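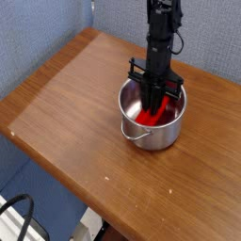
# 냄비 하나로 사는 사람의 변명

17/02/2024

이사한 지 7개월이 지났는데 우리 집 냄비는 여전히 한 개다. 스테인리스, 뚜껑 없음. 뚜껑은 이삿짐 어딘가에서 실종되었고 나는 수색을 일찌감치 포기했다. 지금은 큰 접시가 뚜껑 역할을 한다. 끓기 시작하면 접시가 덜그럭거리는데, 그걸 타이머라고 생각하면 마음이 편하다.

원래는 이런 사람이 아니었다. 예전 집에는 냄비가 크기별로 있었고 달걀 하나만 삶는 전용 냄비까지 있었다. 누가 봐도 요리를 잘할 것 같은 부엌이었는데 주로 라면을 끓였다. 9월에 짐을 싸면서 같이 살던 벤라 알토넨(Venla Aaltonen)에게 거의 다 넘겼다. 벤라는 고맙다고 하면서 냄비를 품에 안고 나갔고, 나는 그 뒷모습을 보며 좀 비장해졌다. 미니멀리즘이라는 말을 입 밖에 낸 것도 같다. 부끄러운 일이다.

냄비가 하나면 밥상의 순서가 인생의 순서가 된다. 국을 끓이면 파스타는 없다. 파스타를 삶으면 소스는 면을 건져낸 다음에야 만들 수 있고, 소스가 다 될 즈음이면 면은 한 덩어리로 굳어 있다. 그래서 우리 집 파스타는 언제나 썰어 먹는 음식이다. 손님한테는 오븐 없이 만드는 그라탱이라고 소개했다. 반응은 미지근했고, 음식도 그랬다.

지난달에 반다나 칸드팔(Vandana Kandpal)이 놀러 와서 달 만드는 법을 가르쳐 주었다. 렌틸콩을 삶고, 다른 팬에서 향신료를 기름에 볶아 부으면 된다고 했다. '다른 팬'이라는 대목에서 내가 조용해지자 반다나는 찬장을 열어 보았고, 한참 말이 없었다. 결국 향신료는 국자에 담아 불 위에서 볶았다. 맛있었다. 국자 손잡이는 조금 녹았다.

설거지가 줄어든다는 소문은 거짓이다. 그릇 수는 줄어드는데 같은 냄비를 하루 세 번 닦는다. 카레를 끓인 날 저녁에 우유를 데워 본 사람은 무슨 말인지 알 것이다. 아무리 닦아도 코코아에서 커민 냄새가 난다. 이제는 커민 냄새가 안 나면 서운할 지경이라고 쓰고 싶지만 그 정도는 아니다.

며칠 전에는 드디어 두 번째 냄비를 사러 갔다. 노포트(Norport) 매장 2층에 냄비만 40종 넘게 있었다. 바닥이 3중인 것, 손잡이가 빠지는 것, 물을 옆으로 따르는 주둥이가 달린 것. 점원이 주로 뭘 해 드시느냐고 묻기에 썰어 먹는 파스타라고 대답할 수가 없어서 그냥 이것저것 한다고 했다. 그랬더니 이것저것용이라며 내가 이미 가진 것과 거의 똑같은 물건을 꺼내 왔다. 뚜껑이 있다는 점만 달랐고, 뚜껑만은 따로 안 판단다.

빈손으로 돌아오는 길에 나무 주걱을 하나 샀다. 녹지는 않겠지. 타는 문제는 타고 나서 생각하기로 했다. 벤라에게는 달걀 냄비만이라도 돌려줄 수 있냐고 문자를 보내 놨는데, 거기에 바질을 심었다는 답이 왔다. 잘 자란다고 사진까지 보내왔다.

저녁은 국이다. 내일도 국이다. 냄비가 아직 안 비었다.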